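October 19, 2021
Notebook, Ngan-ling Shih

Small things on the bed, sorting for the Brarkeck box

Started after lunch. I put everything on the fluffy white cover first and then choose what goes in the tray. The cover is soft, so flat things sink a little and are not easy to pick up.

1. Tray. The dark brown wooden one. Pink board at the bottom, light blue card on top of it.

2. Hair things. The maroon one with teeth is kept apart from the cards, it scratches them. The sheet with small red flowers stays beside the tray for now.

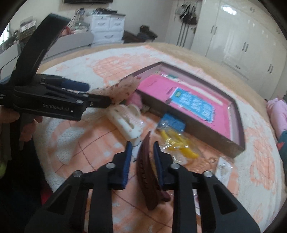
3. Still to do. Ask Chiang if the box must be closed today. Label is number 47, the old label 35 is wrong and I have crossed it out in the list. White plastic part: I don't know which set it belongs to, please write here if you know.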